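Flinska Household Help > Kitchen & Storage

Is it really bad to keep refilling a store-bought water bottle?

Posted by Þórey Baldursdóttir, February 2, 2019

I refill the same clear plastic bottle at my desk for days on end. My sister-in-law says I'm poisoning myself. She got this from a video and couldn't tell me what the poison was. It's the kind with flat sides and a white screw cap. I rinse it at night, most nights. Do I need to stop, or is this one more thing somebody made up to sell me a steel bottle for way too much money?

2 replies

Redley

Stop right now!! Plastic leaks chemicals, everyone knows this. I bought a Skallarmont filter jug and my skin cleared up in 9 days. Also never leave one in the car.

Þröstur Oddsson

I'd like to know how the skin and the jug are connected, but let's leave that.

I have been hearing the poison story for years and whoever tells it never has a name for the stuff or an amount. What I do believe in is spit. You drink from the neck, the cap goes back on, it sits at room temperature, and the threads under the cap never dry out. Rinsing doesn't do much for that. A drop of dish soap and a proper shake does, then let the bottle and the cap dry apart overnight.

The other trouble is that these bottles are thin and you can't get a brush into the corners of a squared one. Very hot water will warp it, so the dishwasher is out.
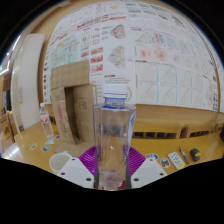

I go by smell and by feel. If it smells like anything at all with the cap off, or the inside feels slick, or the plastic has gone cloudy and creased, it goes in the recycling. Last September I kept one going for up to 21 days as a test. It smelled fine. I wouldn't call that proof of anything -- it was one bottle, and I washed it more than I normally would because I was paying attention to it.

As for steel, I have a Thorlacius and it's okay. The lid has a rubber ring that gets far nastier than any cheap cap if you forget to pull it out and wash it, so don't let anybody tell you the expensive one keeps itself clean. If you like your bottle, keep it, use soap, and swap it when it gets ratty.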